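Subject: Re: [protham-orchard] Storing the fall crop without a cold room

On Thursday a member over in Fondton wrote:

> We picked more than we can eat this year and I don't have a
> basement. Last winter I kept everything in two big tubs in the
> garage and lost half of it by January. Is it worth trying again, or
> should I just turn it all into sauce? Also, does anyone wrap
> theirs in newspaper or is that an old wives' tale?

Please try again! I love sauce as much as anyone (there are 14 jars of it looking at me as I type) but a crisp apple in February is one of the great pleasures of having trees at all, and a garage can do the job very nicely.

I'd bet your trouble was the big tubs. Apples packed deep bruise the ones at the bottom, and then one bad one spoils its neighbors and you don't find out until you smell it. I switched to shallow trays three winters ago, one layer each, stacked with a gap between them, and the difference was huge. My losses went from a bucket a week to maybe an apple or two.

And yes, newspaper works! I wrap the late keepers and leave the early ones bare because we eat those first anyway. It's a slow job, so I put the radio on and make an evening of it. Plain newsprint only, the shiny inserts hold moisture and get slimy.

My routine, for what it's worth:

1. Pick on a dry day, after the dew is gone. Lift and twist, and keep the stem on. Anything that drops goes in the sauce pile no matter how pretty it looks.

2. Leave them overnight somewhere cool before you pack. I use the back porch with an old sheet over the top.

3. Sort on a table in good light, one at a time, turning each one all the way around. Soft spots, wormholes, split skin, missing stem - all sauce. I'm much stricter than I used to be. Color tells you very little about how long one will last, by the way, and some of my best keepers are homely green things. 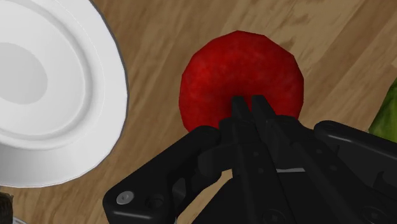

4. Pack by variety and write the name and the month on the tray. I skipped this once and spent all of December guessing.

5. Keep them away from potatoes and onions. The apples pick up the taste, and the potatoes sprout early.

6. Check every week. I do mine on Sunday with my coffee.

A cheap thermometer helps a lot too. My garage wall read 43 most of last winter, which is warmer than the books like, and the russets still made it to the end of March. On the really cold nights I throw a couple of moving blankets over the stack and take them off in the morning.

If you want trays, the feed store on Gilbert still had a pile of them by the side door when I was in, 2 dollars each, a bit scuffed but solid. I got mine there and they've held over 100 pounds between them without a crack.

One question back at you: which varieties do you have? If any of them are summer apples then no tray in the world will save them, and you can make sauce with a clear conscience. And has anybody on the list tried keeping pears the same way? I have one tree just coming into its own and I'm dying to know.

Happy picking,
The russet fan on Skirnura Road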